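Grirkside Shared Workroom – Users' Meeting
Minutes, April

Present: Meinir Landeg (chair), Arwel Jenkins, Jad Kanaan, Ifor Morris (minutes)
Apologies: Aled Ifans

1. Last minutes
Agreed, though Jad asked that "storage resolved" be changed to "storage discussed." Changed.

2. Shelving
Arwel reported that the white metal unit is now in order. Meinir asked what order that was. The dark pile is still on an upper shelf, and the cardboard box and the plastic bag are still lower down. Arwel said people know where things are. Meinir said she didn't. 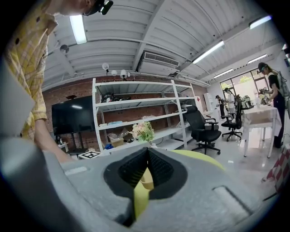 Back wall, with the TV and shelving unit.

Jad repeated his view that open shelves collect whatever people are carrying when they walk past. He has a quote from Diltar for a closed cupboard at 2,612. Ifor doubted that doors would change anyone's habits. Not approved. Arwel to sort one shelf at a time and report back.

3. Floor storage
The bins by the round table were meant to be temporary. Meinir noted that this was also said of the last lot. Cables and scissors should not be sitting in containers on the floor. Arwel suggested labels. Jad pointed out that the Bevan labels bought last year, 100 to a pack, have not been opened.
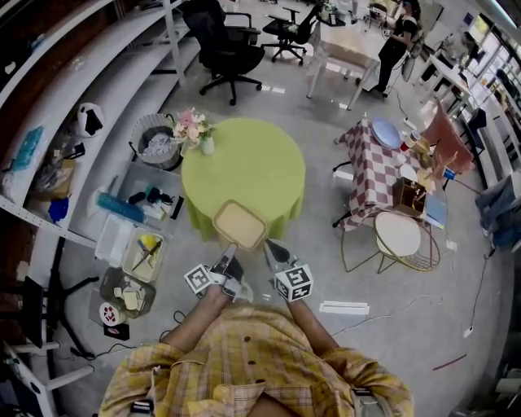

Agreed that the gray fabric basket may stay for cloths, folded if possible. Everything else on the floor there is to go on a shelf once item 2 is done. Ifor asked to have it recorded that he does not expect this by the next meeting.

4. Tablecloths
Murkness can wash the green and the checkered cloths for up to 265 a year. Meinir could not see why they can't be washed at home. Deferred – Aled to explain the figure.

5. Any other business
Jad asked for 2 more chairs. Refused until someone shows where they would go.

Meeting closed 4:40 p.m.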